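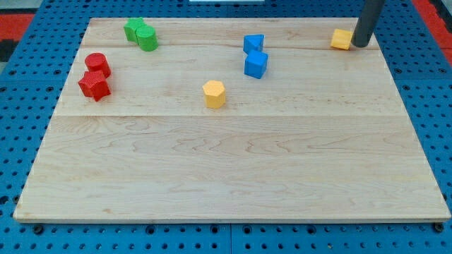 How to Request a Police Report After an Incident in Your Neighborhood

If something has happened on your street, whether it was a break-in, a fight that got out of hand, or shots fired a few blocks over, sooner or later somebody is going to ask you for the police report. It might be your insurance company, your landlord, or a victims' fund. I have walked a good many neighbors through this over the years here in Waltbridge, and I promise it's less scary than the form makes it look!

Start with the case number

The officer who took your statement should have given you a small card with a case number on it. If you lost the card (I have lost two), call the records desk on the non-emergency line and give them the date, the address, and the name of anyone who was involved. Please don't call 911 for this, even if the other line rings for ages. Mornings before ten are usually the quickest.

Know which report you're asking for

There are generally two. The incident report is the short one, written up soon after officers leave, and it covers where, when and who. The investigative file is the long one, with witness interviews and lab work, and you probably won't get any of it while the case is open. For an insurance claim or a broken lease, the short one nearly always does the job, so ask for that by name.

Fill in the request

In Waltbridge you can pick up the form at the front counter on Brøndum Street or print it at the library. Write your full name, the case number, and how you're connected to what happened: victim, parent of a victim, property owner, witness. Bring a photo ID. If you're asking for someone who is still in the hospital, bring a signed note from them as well, and go easy on yourself if it takes two trips.

The fee here is 23 cents a page, and most incident reports run to three or four pages. Victims can ask to have it waived. You do have to ask, though, and the box for it is way down at the bottom of the second page.

When it comes back with black bars

Don't panic. Names of minors, phone numbers and some witness details get covered up as a matter of course. If something you need is hidden, like the plate number of the car that hit your fence, write back and ask for that one item. A short letter works better than a long angry one, and I say that as someone who has sent both.

Keep a folder

Put the report, the receipt and the name of each clerk you spoke to in one place, and make a copy before you mail anything. My own folder from the Prerkelholm Avenue break-ins is up to 47 sheets now and I still go back to it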